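# Working Rules Gallery: Two-Arm Robots at Stullow

The Stullow site runs its two-arm robots under a short set of house rules, first written for the Iltisgate line and revised in May. The rules are printed on 2 sheets and kept by each station. This page collects them in the order an operator meets them, followed by the pictures.

**Before power-on**

Walk the full reach of both arms and clear it. Bags, cups and loose tools go on the shelf outside the marked area. The emergency stop is pressed and released once at the start of every shift, and the result goes in the station log. A robot with no log entry for the shift stays off.

Check that the last person left the arms in the rest position. If they didn't, call the shift lead before touching anything.

**People in the area**

One operator holds the stop button and does nothing else. A second person may enter the marked area only when the drives are off and the operator has said so out loud. Long hair is tied back, and lanyards come off. Visitors stay behind the floor line even when the robot is parked.

**Speed and load**

New programs run at 10 percent speed until they have completed 32 cycles without a stop. The count starts again after any change to the program, the tool or the table height. Loads are weighed the first time they are used and the weight is written on the job card.

The Kovačević fixture has its own card. Do not use the general one for it.

**Cables and joints**

Every cable should have enough slack for the arm to reach its limits without pulling, and no loop should be able to catch on a bracket or a table corner. Look at the connectors at the shoulder first, then follow the line down to the wrist.

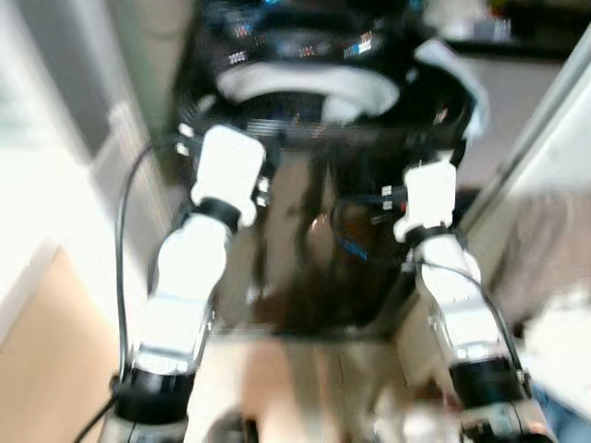
Tape is not a permanent fix. A cable that has been taped is replaced before the next shift, and the old one is tagged and put in the Ludus bin. Covers go back on with all their bolts, and a missing bolt is reported the same day.

**Records**

The station logs held 1,023 entries at the last review. Most were routine. The ones worth reading are the unplanned stops, so please write more than "stopped" in the notes column. Give the program name, the arm, and what the robot was doing.

Corrections to this page go to the Stullow safety desk.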